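Nudano Field Water Unit, Set-up Guide
Section 4: First fill after a flood
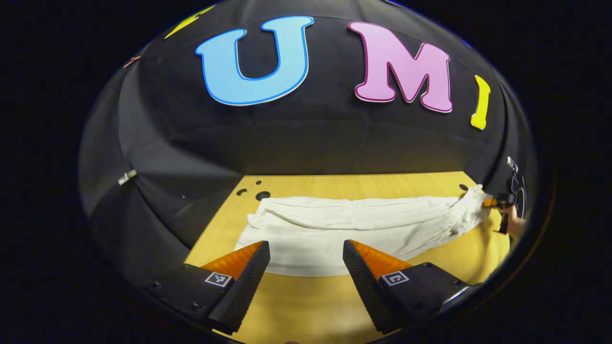

Cut-out letters on a black fabric backdrop.

Read this section before you unload. The brochure claims one person can have the unit running in 10 minutes. Plan on two people and a good deal longer.

1. Pick ground above the high-water line. Ask residents where the line was. Maps drawn before the storm are of little use.

2. Unfold the 1000-liter tank and check the seams by hand. A "tested" sticker tells you it passed once, at the factory.

3. Run the intake hose upstream of latrines, livestock and boat landings. Keep the strainer off the bottom.

4. Prime the pump and run 300 liters to waste. Do not hand any of it out, however clear it looks.

5. Fill the tank, dose it using the chart inside the lid, and wait the full time shown there.

6. Test for chlorine at the tap. If the strip reads low, dose again and repeat the wait.

CAUTION: The filter does not remove fuel or farm chemicals. If the source smells of either, move the intake or truck water in.

NOTE: The green light means the pump has power. It says nothing about the water.

NOTE: The Tisholm adapter is sold as universal. It did not fit the older Sakbridge hoses we tried. Check yours before you leave the depot.

7. Write the source, dose and strip reading in the log at every fill.

Revised November 6, 2022, by Heiðrún Vestergaard. Replaces all earlier versions of Section 4.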